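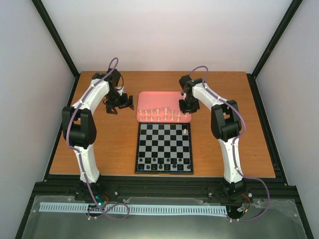

Figure 3. Tabletop workspace with two robot arms, a chessboard and a tray of white chess pieces.

Search this journal Enter keywords

3.2 Compliance with the revised face covering order

The Ritari garrison issued its revised order in September, withdrawing approval for neck gaiters and single-layer cloth coverings in shared indoor areas. Unit commanders were given discretion over outdoor training, and practice differed from one company to the next. We reviewed 1,675 gate and dining hall entries recorded under the order. An entry was counted as compliant when the covering was of an approved type and was worn over both the nose and the mouth.

Compliance was higher at the gates than in the dining halls, where coverings were often lowered before the person had been seated. Civilian contractors employed by Drukance received the order three days after uniformed staff – a delay that complicates any comparison between the two groups. Entries from that period were kept in the main analysis and marked separately. The garrison also distributed 100 replacement coverings supplied by Fastix, but the records do not show which units received them.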